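The Weighbridge

Rodica Vlad took over the weighbridge at Varkier the summer her knees gave out and she could no longer stand on the packing line. The job came with a stool, a heater and a window that opened sideways. Trucks rolled up onto the plate, she read the number off the dial, wrote it in the book and tore off a slip. Empty going in, full going out. The difference was what the mill paid for.

She had been doing it for eleven years when Horațiu Stoica's truck came up 40 kilos heavy.

It was his empty weight that was wrong. His truck was an old green Baek with a wooden bed, and empty it weighed 3,374. She knew that without looking. She knew most of them. A full tank would add something, and so would mud, but the roads had been dry for two weeks and Horațiu never in his life filled a tank past half.

"What are you carrying?" she asked him through the window.

"Nothing. I'm empty."

"You're 3,414."

He looked at the plate under his wheels as if it might have something stuck to it. "Then your scale is off," he said.

She wrote down 3,414, because that was what the dial said, and gave him the slip. He went in for his load of barley and came out again an hour later and she weighed him a second time. He didn't look at her on the way out.

That afternoon she checked the scale with the test weights from the shed, which took her most of an hour because of her knees. The scale was right. It had been right every time she had ever checked it.

The next morning he was 3,414 again, and the morning after that. An extra 40 kilos on the empty weight cost him money on every load, and he was a man who would argue over the price of a bag of nails. She couldn't understand why he put up with it.

She brought it up with Kirsty Pilkington, who ran the office and had married into Varkier from somewhere rainy. Kirsty said it was the mill's gain and she wouldn't lose sleep over it.

"It's wrong in the book, though," Rodica said.

"It's right in the book. You said the scale was fine."

Rodica went home and ate soup standing at the stove.

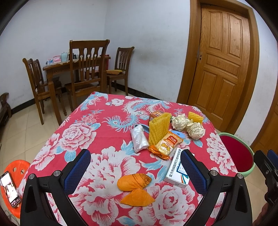

On Sunday mornings the mill was closed, and she usually walked as far as the river and back. This time she turned up the Kosden road instead and kept going until she reached Horațiu's yard. The truck stood beside the barn with its hood up. Horațiu was on an upturned crate, peeling an apple with a pocketknife.

"You walked," he said.

"I wanted to see the truck."

He shrugged and went on with the apple. She looked in the bed, which was swept clean. She looked underneath as far as she could bend. Then she opened the passenger door.

There was an anvil on the floor, wedged against the seat with a folded blanket. It was a small one, the kind used for shoeing. She recognized it. It had stood outside his brother's forge for as long as she had lived in Varkier, and children had sat on it while they waited for the bus. The brother had died in the spring. The forge had been sold to Cosmin Dobre, who wanted it for storing tires.

"Cosmin was going to throw it in with the scrap," Horațiu said behind her. "I didn't have anywhere to put it."

"You have a barn."

"The barn's damp."

She closed the door. He cut the apple in half and gave her the bigger piece, and they ate without talking. A dog she hadn't noticed got up from under the truck, turned around and lay down again.

"It costs you on every load," she said at last.

"It doesn't. It's in there going in and it's in there coming out."

She thought this through. He was right, of course. The barley was the barley. She had been weighing trucks for eleven years and had worried at it for a week as if she had never seen a subtraction before.

"I thought you paid by the slip," she said, which made no sense, and he was kind enough to nod.

He offered to drive her home and she said no, then got as far as the gate and said yes. He put the hood down. She had to sit with her feet up on the anvil, her knees nearly at her chin, and every bump between there and the river came up through the soles of her shoes.

The next morning he came onto the plate at his usual time, and the dial swung over and settled. Rodica wrote it in the book. Then she turned to the list of trucks taped inside the cupboard door, found the green Baek, crossed out 3,374 and wrote 3,414 beside it in ink.

"Go on in," she told him. There were two trucks waiting behind.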